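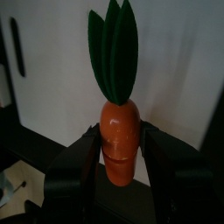
Fig. 1. Toy carrot in the gripper, wrist camera view.

Arnbridge Robotics Club, final report, 12/12/2023
Author: Sohail Mughal

Our project was called Olero. The goal was to teach two robot arms to tidy a table, a skill none of the club members could demonstrate at home.

We started in October by driving the arms by hand and recording everything. The plan said 700 runs. We ended with 388, partly because of the carrot. It is smooth, it has felt leaves, and our first policy liked to grab it by the leaves. We moved the grasp target down to the orange part and things got better.

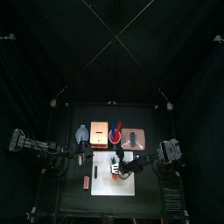 The black fabric went up in week three, after we noticed the model did worse whenever someone in a bright shirt walked by. It also made the place feel like a photo booth for arms. Lighting was still uneven, so we turned the exposure down on the wrist cameras and lived with it.

Training took 2562 steps before the loss went flat. We let it run to 3274 anyway — hope is cheap, electricity less so — and got nothing for it.

Still to do: crossing the arms without a collision, and anything involving the marker. Code and logs are in the Olero folder on the club drive.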